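School Group Visits to Wosport Fort: Frequently Asked Questions

We use cookies to keep this site working and to count visits. By continuing to browse you accept our use of cookies.

Last revised 2019-03-11. Replaces all earlier versions.

Which grades can book?

Grades 3 through 12. The standard program is written for grades 5 to 8. Classes in grades 3 and 4 follow a shorter route that leaves out the powder magazine and the upper wall. High school groups may ask for the archive session in place of the drill session, but not both on the same day.

How large can a group be?

The site admits up to 85 students at one time under a single booking. Larger groups are divided and given separate arrival times. If your school is sending more than one bus, state this on the booking form, as the gate on the Salstead side can take only one bus at a time.

How many adults do we need?

One adult for every eight students in grades 3 to 6, and one for every twelve in grades 7 and up. Adults within this ratio enter free. Extra adults pay the regular day rate at the gate. Aides assigned to a single student are not counted toward the ratio and are never charged.

What does the program include?

The day program runs from 9:30 to 2:15. It consists of a guided walk of the walls, a drill session in the yard, a bread-baking session in the cookhouse, and a period for lunch. The order changes with the number of groups on site. Your final schedule is sent ten days before the visit.

The overnight program begins at 4:00 and ends at 10:00 the next morning. Students sleep in the east barracks on platform bunks. Mattresses are supplied; sleeping bags and pillows are not.

What does it cost?

The day program is a flat fee of $400 per class of up to 30 students. The overnight program is $1078 per class, with supper and breakfast included. There is no tax on either. Payment is due on arrival or by invoice within 30 days.

Can we cancel or change the date?

Date changes are free up to 21 days before the visit. After that, half the fee is kept. If the county closes roads because of weather, the full fee is carried over to a new date in the same school year. It is not refunded in cash.

Is the fort accessible to wheelchairs?

In part. The yard, cookhouse, museum room and ground floor of the barracks are level or ramped. The upper wall is reached by 41 stone steps and has no lift. A tabletop model of the wall is kept in the museum room and is used for the same lesson.

What should students wear?

Closed shoes are required in all areas. The yard is gravel and drains slowly in spring – boots are a better choice through the end of April. The buildings are unheated apart from the cookhouse and the barracks, so a layer more than the forecast calls for is advised. Loose sleeves must be rolled or pinned for baking.

Do students get to wear period clothing?

Yes, during the drill session. Coats and caps are issued in three sizes and go over the student's own clothes. They are reproductions and may be handled freely. Students who prefer not to wear them can still take part in the drill.

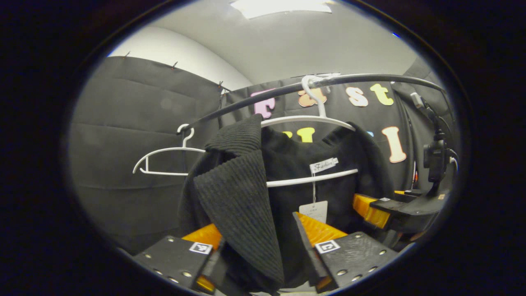

Caps are lined with paper liners, which are changed between groups. A student with a wool allergy can be given a cotton coat if the school lists the allergy on the booking form. Items are returned to the rack before the group leaves the yard.

Are the muskets real?

The drill muskets used by students are solid wood and cannot be fired. Staff give one firing demonstration per day with a working reproduction, using powder and no ball. Students stand behind the rope for it. Ear protection is available at the museum desk, and teachers should warn students who are sensitive to loud noise.

Where do we eat lunch?

In the covered shed by the south gate, or on the grass in dry weather. No food is sold on site. There is drinking water at two taps. All trash goes home with the group.

Are there classroom materials?

Two packets can be requested with your booking. The Kaufmann packet covers daily life in the garrison and suits grades 4 to 6. The Grirkitz packet uses letters and supply lists from the fort's own records and suits grades 7 and up. Neither is required before the visit.

How do we book?

Fill out the form on the School Programs page or call the office at extension 707 between 8:30 and 4:00 on school days. Bookings are confirmed in writing within five working days. A date is not held until the confirmation has been sent.

Sign up for our educator newsletter. Enter your email address to receive program dates twice a year. You can unsubscribe at any time.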